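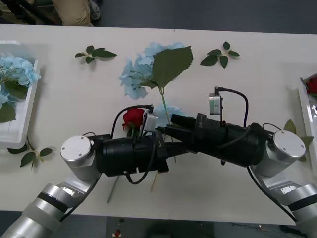 Print this page
E-mail this page

Call for participants: two-arm handling of artificial flowers
Posted 21 Apr 2018

The Joo group at Hondlow is looking for 18 adults to help with a study of how people teach a pair of robot arms to sort and arrange artificial flowers. You will guide both arms by hand controls through short arranging tasks. No experience with robots or flowers is needed.

Our first data set has 1,095 recorded arrangements, all made by lab staff. A control program trained on it, Vakolum, handles single roses well. It does worse on hydrangeas, where the petals hide the stems and the wrist camera has little to go on.

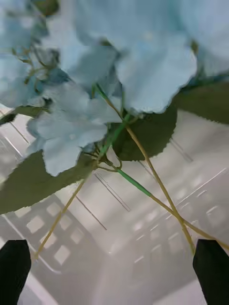 We want to know if recordings from people outside the lab close that gap. Each person attends 2 sessions, and half will work with the wrist camera view turned off.

You should be 18 or older, have full use of both hands, and see well enough to read a screen, with glasses if needed. Sessions run until September. Participants are paid for each session through Clerko and may stop at any time.

To sign up, write to Wendy Whiteley, study coordinator, and list 4 times that suit you. Please say if you are left-handed.

Print | E-mail to a friend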